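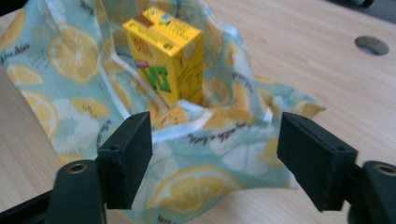
3.2 Finger assembly

The Duter gripper was built on the shared benches at Derkthorpe with hand tools and one hobby printer, and the finger assembly went through more revisions than any other part of it. Each finger consists of a rectangular pad and a bracket behind it. The pads are matte black blocks with small screw holes, and each bracket carries a round hole with a brass-coloured insert near its top. The camera is mounted so that both pads stay in the lower part of the view and the gap between them remains visible when the fingers are open. Maximum opening is 70 mm. In the first version the brackets were bolted directly to the frame, and the holes wore oval during early trials. Adding the inserts reduced the play enough that we stopped re-tightening the joint between sessions.

Pad alignment was set by hand. With the fingers closed on a flat gauge, the mounting screws were loosened, the pads pushed square and the screws tightened again. The procedure was repeated whenever the inner faces were found to be more than 2 mm out of parallel at the tips. We tried a printed jig for the same job (the Ullo jig, described in the appendix) but it was slower to fit than the gauge and was not used after November.

3.3 Trials with soft-wrapped objects

Rigid boxes and cylinders gave few failures and told us little about the fingers. The later trials therefore used a small drink carton placed upright in a soft, loosely gathered wrapping, on a light-coloured wooden table. The wrapping changes shape each time it is handled, hides the lower part of the carton and can reach the pads before the carton does. Its printed pattern of lemon slices is also close in colour to the carton, which made segmentation by colour alone unreliable. Figure 2 gives a typical view with the fingers open.

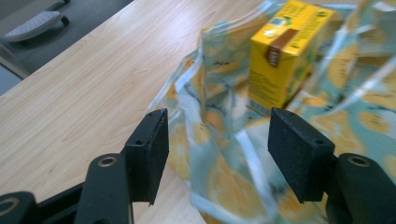

Figure 2. Open finger pads in front of the lemon-patterned wrapping and yellow carton.

Each session comprised 40 attempts. The operator approached with the fingers open, closed them by trigger and lifted. An attempt was scored as a success only if carton and wrapping left the table together. Lifts of the wrapping alone were logged separately, as were attempts abandoned before contact. The wrapping was gathered again by hand after every attempt, and no effort was made to reproduce the previous folds.

After removal of attempts with missing trigger data, 2456 attempts remained for analysis. They were labelled by one person from the video and the trigger log, using the Hepburn scheme without changes. Finger position was taken from the trigger encoder. We did not estimate it from the images, as folds of the wrapping sometimes covered a pad at closure.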